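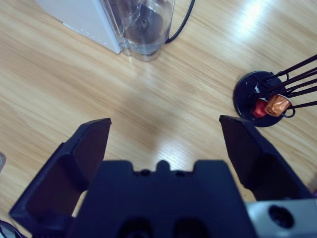

Flinum Piccolo capsule machine, three months in

My old drip coffee maker died in December, and I did what any reasonable adult does, which was spend four evenings reading about espresso and then buy the laziest thing available. The Flinum Piccolo takes capsules. You put one in, you press a button, and you go stand somewhere else for 30 seconds. I paid $290 for the bundle with the capsule rack, and I have been trying to feel good about that ever since.

First, the looks. It's a white box. The Flinum website uses the word "sculptural" and I would like to meet the sculptor. But it is a clean, plain white box with smooth sides, and it wipes down with one pass of a dishcloth, so I've stopped complaining. The black version shows every fingerprint (my sister has it, and she apologizes for it when people come over).

The water tank is clear plastic and hangs on the side of the machine, where the photos on the box led me to expect it at the back. Measure before you buy. I had a gap on the counter between the toaster and the wall all picked out, and the Piccolo fit in it beautifully until I attached the tank. It now lives on the table. On the plus side, I can see how much water is left without bending over, and lifting the tank off is a one-handed job once you learn to pull straight up. Pull it at an angle and it burps a tablespoon of water onto your table. I have oiled oak-look furniture and opinions about tablespoons of water.

The cord is long enough to reach an outlet but not long enough to reach my outlet. I don't hold this against Flinum. I do hold against them the plug, a fat thing that blocks its neighbor.

Coffee: fine! Better than fine with the Marciniak dark roast capsules, which have some actual bitterness to them. The Polis ones that came in the box taste like somebody described coffee over the phone. The small cup setting is the one to use. The large cup setting is the small cup setting with a shower afterward.

Noise is my real gripe. It hums, then it rattles, then there's a long thoughtful silence in which you assume it's broken, then it pours. At six in the morning this is a lot of theater. I put a folded dish towel under it for a week and the rattle dropped by half, but then it looked like the machine was convalescing.

Now the capsule rack, which I expected to throw out and have grown attached to. It stands on a round black base, heavy enough that I can yank a capsule out half asleep without the whole thing coming along. The base marks up if you slide it around wet, so dry it first.

Descaling: the manual says every 1000 cups or when the light comes on. My light came on in week five. I called the help line and got Maja Krawczyk, who was very nice and asked where I lived. I said Stukivcombe. "Oh," she said, "the water," and mailed me two free packets of descaler. Part number 3318 if you need to order more.

Would I buy it again? At full price, no. On sale, with the rack, sure. Skip the milk frother add-on, a jar and a fork will get you there.

Three and a half stars out of five. I'd go to four if they'd fix the plug.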